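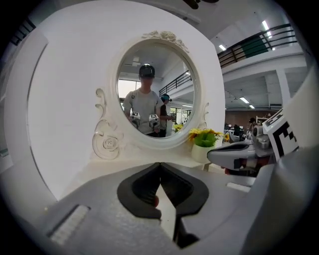

Learning by Hand at Duvudbridge

Inside the Flanwood program, where household skills are shown to machines before they are written down

Dec 20, 2020

The Flanwood program at the Duvudbridge laboratory began with a practical question. Robots in factories repeat a motion that has been planned in advance, with every part in a known place. A home offers no such order. A vase may be moved overnight, a drawer may stick, and the table may be a different shape from the one in the house next door. The program was set up to find out how much of that everyday handling could be passed on by people doing the work themselves.

The method is known in the field as teaching by demonstration. A person carries out a task with a pair of hand-held grippers, and the movements of those grippers are recorded along with the view from small cameras. The recordings are then used to train a control system for a robot arm fitted with the same kind of fingers. The person giving the demonstration is called an operator, and the laboratory treats the position as skilled work.

Tasks at Duvudbridge are organized into households. Each household is a piece of furniture and the things that belong on it: a kitchen counter, a desk, a hallway shelf, a vanity table. The vanity table has become one of the most useful. Flowers, in particular, ask for a light touch. A stem must be held firmly enough to travel and gently enough to keep its shape, and petals hide the point where the fingers meet. Operators learn to approach from the side and to close the grip slowly.

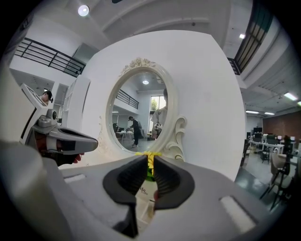

The mirror is a harder matter. Early in the planning of the program, engineers on the Tistari software team asked that mirrors be left out of every household. A reflection shows a second set of flowers, a second pair of grippers and a second operator, and a control system has no natural reason to prefer one set over the other. The request was considered and declined. Mirrors are common in bedrooms, bathrooms and halls, and a machine intended for those rooms will have to work in front of them. The Tistari team has since made reflections a standard part of its tests.

Position is tracked by means of printed square markers fixed to each gripper. The patterns allow the software to work out where a gripper is and how it is turned. The markers must remain in view for most of a demonstration, and this affects the way operators stand and reach. New staff tend to turn their wrists inward, as they would at home, and cover one marker with the other hand. The training period of 3 weeks is largely given over to correcting such habits.

Each task is demonstrated 100 times before it is considered complete. Objects are moved between demonstrations, sometimes by a small distance and sometimes to the other end of the table. Sessions are limited to 15 minutes, followed by a rest, a rule adopted in April after reviewers found that tired operators produced hurried and uneven recordings.
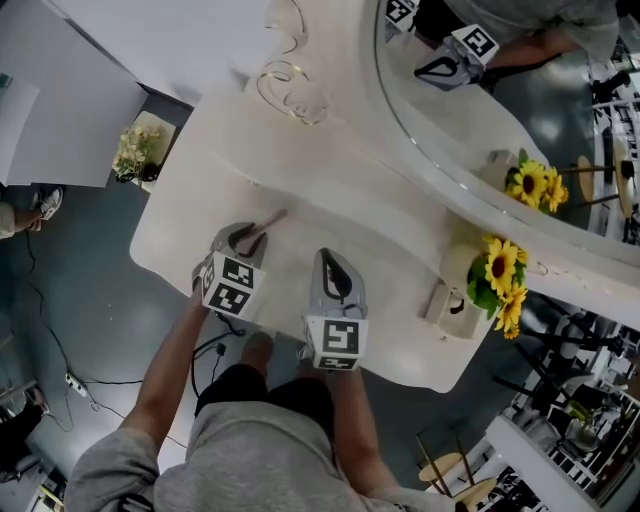 Review takes longer than recording. Every demonstration is watched in full by two members of staff, who mark the start and finish of each action and note any slip or second attempt. Slips are not always discarded. A recording in which an object is dropped and picked up again can show a machine how to recover, and the laboratory keeps a separate collection of these under the name Petridis.

The choice of hand-held tools over remote control was debated at length. Under remote control, the operator drives the robot arm itself, and every recorded motion is one the arm can perform. Hand-held grippers give no such assurance, and a person may reach in ways that an arm cannot follow. They are, however, much faster to use and can be carried into any room. The program retains 2 remote stations for tasks that involve weight or force, such as opening a heavy door, and uses hand-held tools for the rest.

Work on the vanity household will continue through the winter. A bathroom cabinet is next on the schedule, with bottles of several sizes and a mirrored door that opens.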